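Block by Block
A student project in Surkstead teaches a robot arm to build, and finds that most of the work is in the picking up

The task fits on an index card. Pick up a toy building block, carry it to a green baseplate, press it down until the studs engage, go back for the next. A child of four can do it. The robotics project at Sanddale College, on the east side of Surkstead, has been at it since September.

The project is an elective for second-year students in the mechatronics program. It has 11 members this year and one arm, which they share by means of a sign-up sheet. The software is a teaching package called Joltora, which records the position of every joint while a student guides the arm through the task, along with the view from a small camera at the wrist. Each recorded run is called a demonstration. By December the group had 949 of them, of which 380 were judged good enough to train on.

The rejected runs are instructive. Most were thrown out for hesitation. A student who stops above a block to think produces a recording in which the arm stops above a block, and a policy trained on enough of these will stop there too, sometimes for good. The course handbook now asks students to rehearse each run by hand before touching the controls.

Background is the other variable. Early training used a plain gray mat, and the resulting policy performed well on a plain gray mat. Moved to another surface, it reached for shadows. The students now change the cloth on a schedule and favor busy patterns, printed lettering among them, so that the model has to learn what a block looks like and not what the table looks like.
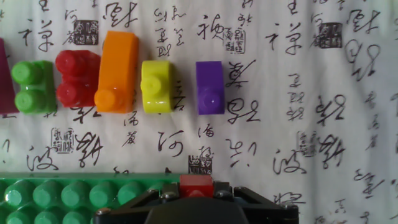
Why use toy blocks instead of real parts?

Toy blocks are cheap, come in strong colors and fit together only when they are lined up closely. A small error in the grip shows up at once when the block meets the plate, so students can judge a run without special measuring tools.

Grip angle takes up most of the lab notes. A block lying on its side presents its studs to one jaw of the gripper, and the jaw can ride up over them as it closes. The approach in use this term, known in the lab as the Vasiliauskas grip, closes on the two smooth faces and turns the wrist only after the lift. It adds time to each cycle – the arm has to clear the neighboring blocks before it can rotate – but dropped blocks are less frequent.

Spacing matters too. Blocks set almost edge to edge leave no room for the jaws, and the policy has to choose an outer block first. Attempts to teach this order directly were dropped in the fall. The current data set mixes tight and open rows and leaves the choice to the model.

The final assessment is a run of 300 placements with no human at the controls. Students may reset the blocks between attempts but may not adjust the camera or the lighting. Grading is by completed placements, with a separate mark for the written log.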